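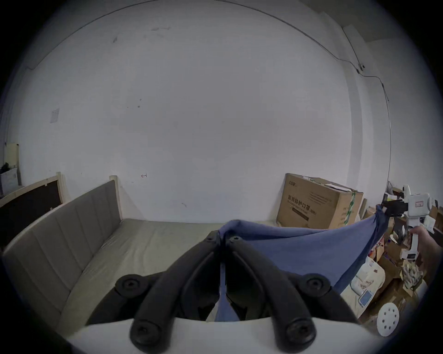
Sperling wrote:
The corner grasp is the easy half. What decides whether a bimanual cloth set is usable is relative pose between the two grippers, and most sets I have loaded don't log it. They log each gripper in its own map frame and leave the alignment to whoever trains on it.

gosix_user wrote:
We do log it. Both grippers localize against one shared map, recorded before the first episode of the session. Gosix rejects an episode if either track drops out for more than 200 ms. We have 690 accepted episodes of blue cloth handling and the target is 3000. My question was whether to keep going in one room or stop and move.

Plellham wrote:
Move. 690 in one bedroom is already too many. The policy will learn the headboard.

Sperling wrote:
Disagree, at least in part. Plain wall and plain bedding give the tracker very little to work with. A crowded corner with printed cardboard in it helps a lot. If you move to a clean room you will lose tracks and then blame the cloth. Get the failure rate down first, then move.

Plellham wrote:
That is an argument for picking rooms with texture. It isn't an argument for staying. Background variety has mattered more than episode count in everything I have trained since March.

Clarkell_lab wrote:
You are both skipping the labeling problem. Notes from our own cloth set, 2110 episodes, same style of hand-held gripper:

1. Start state. Record starts with the cloth crumpled on the bed as well as starts with it already stretched between the jaws. If all episodes open on a taut edge, the policy has no idea what to do with a heap. One gripper holding and the other one near a loose end is a valid start and should be in there.
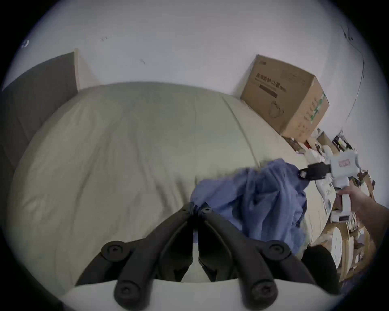

2. Jaw width. Log it continuously. A binary open/closed flag throws away the partial closes, and on thin fabric those are where slips begin.

3. Handoffs. Tag which side holds at each end of the episode. We did this by hand for the first batch and regretted it.

4. Failed grasps. Keep them if the operator recovers within the episode. Drop them if the operator resets by hand.

gosix_user wrote:
Item 4 is the reverse of what we do. We drop any episode with a missed pinch.

Clarkell_lab wrote:
Then your policy will miss a pinch and sit there. Ours did.

Plellham wrote:
Depends on the loss. With plain behavior cloning, I would cut the miss itself and keep the recovery, or you are teaching the miss too.

Sperling wrote:
Agree with cutting. Needs a frame-level tag, though, and I don't see one in the Gosix export.

gosix_user wrote:
There is a free text field per segment. Ugly, but it exports. I will retag what is left on disk and post the rejection counts by Friday. Room change after that.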